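Workshop > Notebooks > Orkis > Clovis playtest, long version

April 2018

Writing this up the same evening before I lose it. Handwriting in the paper book is bad from turn 4 on.

Purpose: play Clovis start to finish with the new public support rules. Last time we stopped halfway, fight was getting good and the home front was doing nothing at all. A war game where the voters never get tired of the war is a chess set. Wanted to see if the long version makes people at the table think about staying power or if they still just push counters at the river.

Setup as in the Orkis book, rev 3, except:
- Coalition starts with 16 brigades, down from 20. Too easy before.
- Support track starts at 12 for Blue, not 15
- Congress cards shuffled in from turn 2. Were held back until turn 5 in the old version
- Red gets the ceasefire offer once, any time, no roll
- Munitions pool set at 300, one pool for everything (shells, rockets, air dropped stuff all the same chips). I know. It's crude. Leave it.

Room at Ellthorpe, the long table, big map taped down because it keeps curling. Blue had the near side. White cell in the corner with the laptop.

Turn 1. Slow. Everyone reading cards. Blue did the thing Blue always does and spent heavy on air in the first turn, no real target list, just wanted to be seen doing something. I wrote "why?" in the margin. Asked at the break and was told it was to "send a message." To who? Red player said the message was not recieved. Laughs, but worth keeping. There is no rule in the book that makes Red care about a message and I don't think there should be one.

Turn 2. First Congress card was the hearing one. Blue has to state a war aim out loud in one sentence, white cell writes it on the board, and it stays there. Best card in the deck. Took them nine minutes. What went on the board: "Restore the border and prevent further aggression." Fine. Restore is something you can check. Prevent further aggression is not, that's forever. White cell let it go, I would have sent it back.

Need to decide: does white cell get to reject a war aim? Argument for - that's what a serious legislature should do. Argument against - when did one last do it. Leave open.

Turn 3. River crossing. Went about like every other time. Two brigades lost, Red pulled back to the hills. Support went UP one for Blue because of the victory bonus. I don't like this bonus. It pays you for the crossing and not for whether the crossing got you any closer to the sentence on the board. Mark for change.

Turn 4. Munitions. Blue looked at the pool for the first time, I think, and there was a silence. More than half gone. The replacement rate in the book is 10 a turn, and that assumes you paid to open a second line in turn 1, and of course they hadn't. Blue asked if they could buy from allies. Yes but it costs allied support. Asked if they could just buy more. Yes, arrives turn 9. Somebody said that can't be right, a rich country can just make more. Long argument. I stayed out of it mostly. My view for the record: money is not shells. You need the plant, the people who know how to run the plant, and the stuff that goes in, and if you let all that go quiet for twenty years it doesn't wake up because you signed something. The rate may be a bit low. The delay is not. 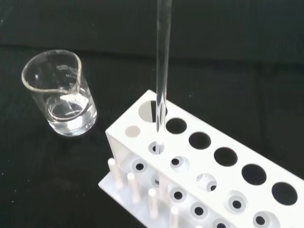 Glass beaker and white test tube rack on the black top.

Turn 5. Red held. Did nothing! Literally passed. Blue couldn't stand it. Attacked into the hills with what was left because a quiet turn felt like losing. It wasn't, they had the border more or less back at that point, they could have pointed to the board and said done. Nobody on Blue looked at the board the whole turn. Moved it afterwards so it's behind the map where they have to see it.

Turn 6. Draft card. Came up early, I'd hoped for later. Rule as written: Blue can play limited call-up for -3 support and get four brigades in three turns, or full for -6 and get ten in five turns, or refuse. They refused in under a minute. Didn't even cost it out. Asked why afterward:
1. "it would never pass"
2. "we don't need them"
3. something about how a volunteer force is better anyway, which could well be true but isn't an answer when you are out of volunteers

Nobody said no because it was wrong. Would have respected that one more. Note for the debrief sheet - add a question about it. If the aim isn't worth a call-up, say how much it is worth. They'd been talking about it like it was life and death since turn 1.

Lunch here. Sandwiches ok.

Turn 7. Ceasefire offer from Red. Good timing, nasty. Terms: lines as they stand, talks in September (game calendar). Blue support was at 7 and the offer costs them 1 per turn for as long as they don't answer. Blue split. Half wanted it, half said it was a trick. It was a trick, also a decent offer, can be both. They sat on it for two turns to get better terms and lost two support for it and got the same terms.

Turn 8. Mostly talk. Skipped air. Red moved stuff around behind the hills, hidden, I had the sheet. Nothing much. Would have been nothing much even if Blue had seen it but it worried them a great deal.

Turn 9. Took the ceasefire. Munitions finally turned up the same turn, which got a groan. Ended there. Final: border mostly restored, aggression not prevented in any way I can tell, nine brigades left out of what they started with, support at 5.

Did they win? Table voted yes. Red voted yes too.

What worked
- hearing card
- one pool of munitions. crude but they all understood it at once and that's worth more than four kinds of chip
- ceasefire bleed
- playing it all the way. Do not cut this down to a half day again whatever we are asked

What didn't
- victory bonus, see turn 3
- allies. Kordestani module is too thin. Two cards and a track. The allies just sat there like furniture until somebody wanted to buy shells. An ally has its own election, its own border to worry about, its own idea why it's there. Right now in Kordestani they have a number. Wants a real player in that chair even if a bored one
- casualty rule. Losses hit support the same on turn 1 and turn 9. Wrong I think. People take early losses better if they believe in the thing, and late ones worse if they've stopped. Or maybe the other way, first shock is the worst? Don't know. Read up before touching it
- press cards are silly, cut half. The one with the celebrity made everyone roll their eyes and the joke ate five minutes
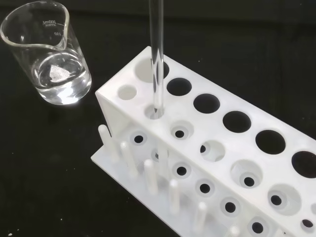

200 mL beaker with water and a bit of wire mesh, rack alongside.

Other stuff while it's in my head

Had the usual complaint in the debrief that the game is "pessimistic." I don't think so. Blue had every tool to come out of it well. Narrow aim, second line open in turn 1, take the offer in 7. That's a good result, you could play it blind. What they wanted was to win big without anybody at home having to notice. The rules don't stop you trying. They just send the bill.

Also the reverse complaint, from the other end of the table, that we make the public out to be soft. Fair hit, some of it. The support track only goes down unless there's a victory. Real people will put up with a lot if somebody tells them straight what it's for and what it'll cost. Idea: a speech action. Blue gives up a turn of initiative, has to tell the table a true number (brigades they expect to lose), and if the number holds support is locked for some 2 turns. If they lowball it, double loss. Try that. Might be too clever. Try it anyway on the short map first.

Check if the locked support thing breaks the ceasefire bleed. Probaly does.

Timing, rough: first three turns took as long as the other six put together. Always does. Do a practice turn with dummy counters before the real one and throw it away.

To do
- rewrite victory bonus so it's tied to the sentence on the board
- Kordestani: add third chair, write it a one page brief, its own secret aim
- draft card, move to bottom third of deck
- debrief sheet, add call-up question and "what would you have paid"
- reprint Clovis map, the hill hexes on the east edge are numbered wrong (0714 is there twice)
- find the missing red chips, we're short again
- better tape

If anyone runs Clovis before I've fixed the bonus, just ignore the bonus. Write in the book what your Blue put on the board, word for word, I'm collecting them on the inside back cover.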